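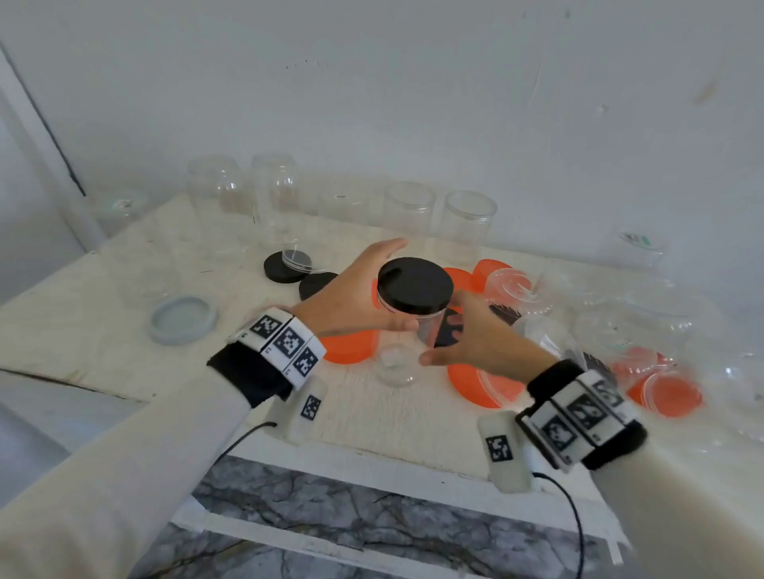
A clear plastic jar with a black lid.

Home | Laundry | Kitchen | Parts | News

Sundero recalls dryer control board

Wednesday, April 28, 2021

Sundero has issued a service notice for its Lovusell 7 cu. ft. vented dryer. On early units the moisture sensor can end the Auto Dry cycle with the load still damp. Timed Dry is not affected. The revised board also adds 3 minutes of cool-down.

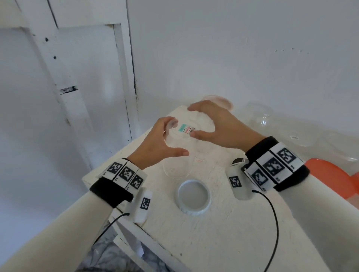 A transparent plastic cup with a small label near the top.

Parts ship from the Ocampo warehouse. Boards fitted after October carry the new firmware.

We use cookies to improve your visit. Accept | Settings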